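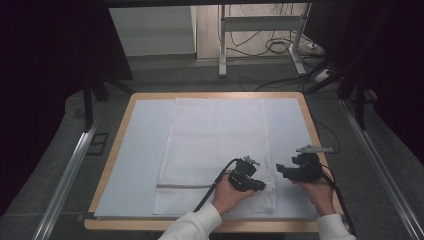

Photo: Neltero project, same license as the data

Neltero Household Linen Terms

Neltero is a word list of household linen terms collected from store catalogs, care labels and mail-order leaflets. It has 2000 entries in 13 languages. The current release adds Murnia, a smaller list of terms for weaves and edge finishes.

Files

terms.csv – one row per term, UTF-8, comma separated
murnia.csv – weaves and finishes, same columns
sources.txt – where each term was found

Columns

id, term, language, category, gloss, source_id, note

The category column takes one of seven values: towel, sheet, cover, tablecloth, curtain, cleaning cloth, other. Terms that fit more than one category get a row for each.

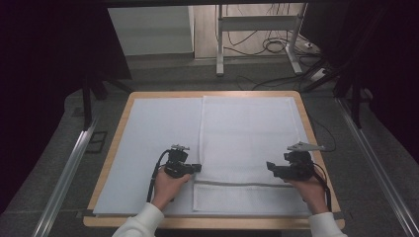
White towel with a waffle-like weave, lower end folded up.

Known problems

Spelling follows the source, so older leaflets bring in forms that are no longer used. Glosses for 20 terms are still missing – they are marked "todo" in the note column. The Jemanano catalog was typed in by hand and has not been proofread.

Sorting in a spreadsheet may break accented letters. Import as UTF-8.

License and citation

Free to use and change with credit. Cite as: Obradović, Neltero Household Linen Terms, June release.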